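Gertraud Mösli had the kettle on before I'd even gotten my coat off. I'd come to talk about pots, and she's been collecting them for 11 years, so we got going pretty fast!

"I never wanted the fancy ones," she told me. "I want a nice round belly and a mouth I can get my whole hand into." Her favorite line is one called Catine (she owns four of those, and would happily take a fifth). 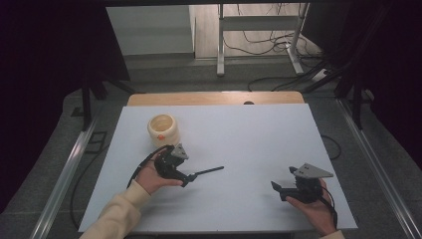
A cream-colored pot with a small orange dot, set on a white board.

Does she actually use them? "Of course! Wooden spoons, onions, tulips if my sister brings any." The only thing she won't do is put one on a high shelf. She lost two that way in September and still sounds mad about it. "I swept up for an hour," she said, and poured me more tea.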